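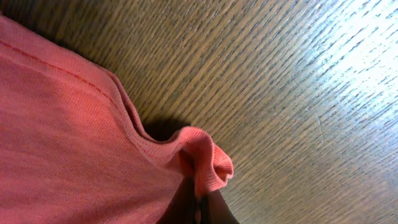 Why does your T-shirt stretch?

Grab the bottom of your T-shirt and pull it sideways. Go on, I'll wait! It gets wider, and when you let go it pings back. Now try the same thing with a cotton pillowcase. Hardly any stretch at all, right? Both can be made of cotton, so what's going on?

The answer is in how the yarn is put together. There are two big ways to turn yarn into cloth: weaving and knitting.

Weaving first. Have you ever made a paper place mat by sliding strips over and under each other? Weaving is like that. One set of yarns runs up and down, the other runs side to side, and they cross at 90 degrees. Every yarn is pulled pretty straight, so when you tug on it there's no slack left to give.

Knitting is all loops. Each loop is pulled through the loop before it, row after row after row. When you pull on a loop it changes shape (a tall skinny loop turns into a short fat one) and the whole cloth gets wider. Let go, and the loops relax again.

I used to think knitting only meant chunky sweaters and my grandma's needles. Then I went to an open day at the Flurnard mill in Zillmont, and wow, was it loud! They had a big round machine there with 1180 tiny needles set in a circle. It makes a long tube of T-shirt cloth, and the loops are so small you have to put your nose right up to it to see them.

Want to see some loops for yourself? Find an old T-shirt and a magnifying glass. On the outside you should spot rows of little V shapes. Turn it inside out and you'll see bumps instead. Those are the same loops from the back.

Now look at the cuffs of a sweatshirt. See the ridges? That's called ribbing. The knitter (or the machine) swaps between Vs and bumps, so the cloth folds up a bit like an accordion. Ribbing is extra stretchy, so it's great for squeezing your hand through and then hugging your wrist.

One more thing to try: snip a scrap of T-shirt cloth (ask a grown-up first!) and pull it hard sideways. Watch the cut edge curl up into a little roll. My scraps do it every time, and I still think it's fun.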